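4.2 When the gripper thinks it let go

Okay, so this is the failure that ate most of our October. We ran 672 simulated episodes in Nevberg, and in 18 of them the arm carried its object through a doorway while the planner swore the hand was empty!
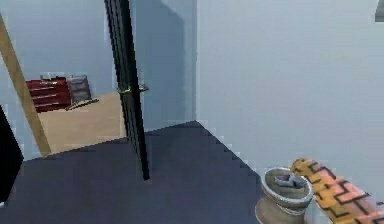 Figure 4. Two views from the Nevberg house.

Gladys Obura traced it to our release check, which read the commanded finger width and never the measured one (my code, sorry Gladys). Once that flag flipped, the planner happily queued the next kitchen step.

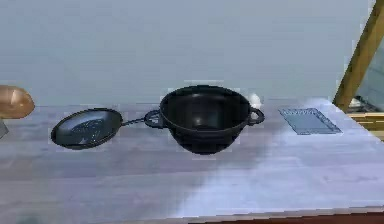 We now wait 6 ticks and compare both widths before moving on.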